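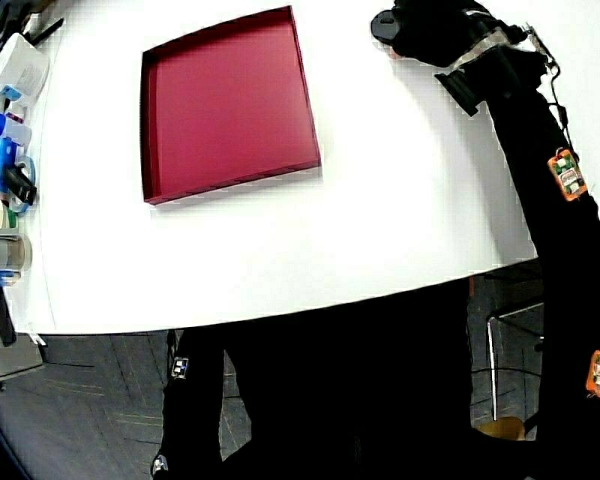 Chapter 3
Shadows, Hard and Soft

In this chapter you will
- trace the paths of light that make a shadow
- tell the umbra from the penumbra, and find both indoors
- use similar triangles to work out the size of a shadow
- explain why shadows are hardly ever black

Key words: opaque, point source, extended source, umbra, penumbra, diffuse light

3.1 A good thing to chase

Go outside late on a sunny afternoon and look at the shadow of your own head. It's fuzzy! Now look at the shadow of your shoes. The edge there is crisp enough to trace with chalk. Same sun, same sidewalk, same person, and yet the top of your shadow is blurred while the bottom is sharp. By the end of this chapter you'll be able to explain the difference with a ruler and a few straight lines, and I promise you will never walk past a lamppost the same way again.

Shadows are a wonderful place to begin with light. They cost nothing, they turn up wherever there is a lamp or a window, and people have been getting real science out of them for thousands of years. The height of a pyramid, the time of day, the shape of the Earth: all of these have been worked out from the dark patch behind something standing in the sun.

In Chapter 2 we said that light travels in straight lines as long as nothing gets in its way. Everything in this chapter grows out of that one idea.

3.2 One small lamp

Start with the simplest case. Picture a tiny bulb in a dark room, so small that we can treat it as a single point. We call this a point source. Hold a coin between the bulb and a wall. Light that misses the coin carries on and lands on the wall. Light that hits the coin is stopped, since the coin is opaque, and the wall behind it gets none of that light. The edge between lit and unlit is sharp, because every spot on the wall either has a clear straight path back to the bulb or it doesn't.

How big is the shadow? Draw a line from the bulb past the top of the coin to the wall, and another past the bottom. You now have two triangles with the same angles, one ending at the coin and one ending at the wall. If the coin is 30 cm from the bulb and the wall is 60 cm from the bulb, the second triangle is twice as long as the first, so it is also twice as tall. A coin 3 cm across throws a shadow 6 cm across. Slide the coin toward the bulb and watch what happens (this is the secret behind every monster ever made with a flashlight and two hands).

3.3 Real lamps are wide

Most lights are much bigger than a point. A ceiling panel, a window, a frosted globe and the sun itself all send out light from a whole area, and each is called an extended source. Think of it as a great crowd of point sources packed side by side. Every one of them makes its own sharp shadow, and every one of those shadows falls in a slightly different place.

Where all of the shadows overlap, no light from the source arrives at all. That dark core is the umbra. Around it lies a region that can see part of the source but not the rest, and this paler border is the penumbra. The bigger the source, or the farther the object is from the surface, the wider the penumbra grows. There's your fuzzy head: it is farther from the sidewalk than your shoes are.

Look back at the photograph that opens the chapter. The red tray has only low walls, and its shadow on the white tabletop is faint and gray. Faint shadows like this are everywhere once you begin to look, and they lead us straight to a new question. If a shadow is a place where light has been blocked, why can we still see the table inside it?

3.4 Light from everywhere else

A lamp is rarely the only thing sending light to a surface. Walls, ceilings, floors and clothes all reflect some of the light that strikes them, and they scatter it in many directions. Light that arrives from all over like this is called diffuse light, and it leaks into places the lamp can't reach directly. Pale walls send back plenty. Dark curtains send back very little, so shadows in a heavily curtained room look deeper.

Try it: The creeping edge
You need a desk lamp, a pencil and a sheet of white paper. Hold the pencil flat against the paper under the lamp, then lift it slowly. Sketch the shadow at three different heights and label the umbra and penumbra in each sketch. At what height does the umbra vanish? Cover part of the lamp's opening with cardboard (keep it clear of the hot bulb) and do it all again.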